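Adgate play food sets enter second classroom trial

Eratbridge has begun a second round of checks on its Adgate line of pretend kitchen items, the company said in July. The line is sold to preschools and after-school programs through the distributor Fliltgate. The new round covers sorting and table-clearing activities, in which play food is moved between plates, bowls and a serving tray.

The first production run was 3,000 sets. A further 330 were added after preorders closed, bringing the total to 3,330. Of the first run, 299 sets went to schools for supervised use, and the remainder was held until the feedback forms had been reviewed.

Layout and contents

Activities in the Adgate guide start from a mixed layout. Dishes are set out on one side of a white table and a large tray on the other, with the food items divided among them or left on the tabletop. The user then clears the table by item type or by color.
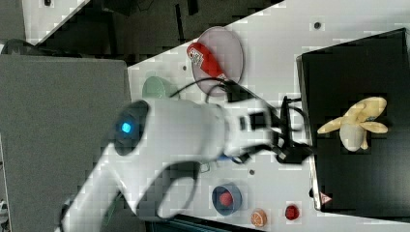

Play food, bowls and a plate on a white table, with the soft banana in the black tray at right.

Dish colors are muted and food colors are strong. Reet Uibo, who manages the line at Eratbridge, said the contrast was kept after the first round. "Teachers wanted to be able to tell from across the room what had been put away and what had not," Uibo said. The orange slice and the small red pieces drew few comments on the forms.

Bottle position

Most of the written comments dealt with the plate activity. A red ketchup bottle with a white cap is laid on its side across a round plate, and the user lifts it off without moving the plate. Some 6 percent of the forms reported that the plate slid during the lift. Eratbridge has not changed the plate and is advising schools to place it away from the table edge.

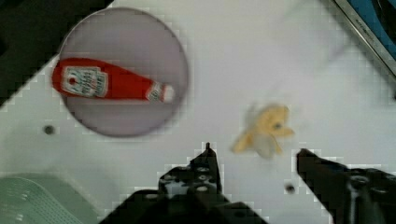

Soft items

The banana is the only peeling item named in the guide. It is made of a soft material, and its peel opens into separate flaps. Nouhaila Ait Ali, who reviews returned sets for Fliltgate, said the item is checked for seam wear at the base of each flap, where the load falls when the banana is picked up by one section of peel.

"A hard piece either cracks or it doesn't," Ait Ali said. "With the soft ones we look at stretch, and we look at whether the flaps still fold back over the middle."
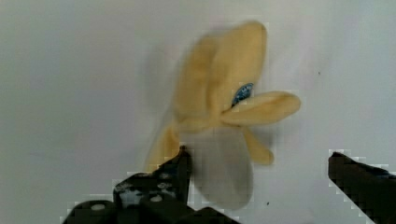 Next steps

Results of the second round will go to Adeleke, which prints the activity guide. The revised guide will add a page on storage and a shorter version of the clearing activity. Replacement bananas will be sold singly. Prices for the replacement parts have not been set.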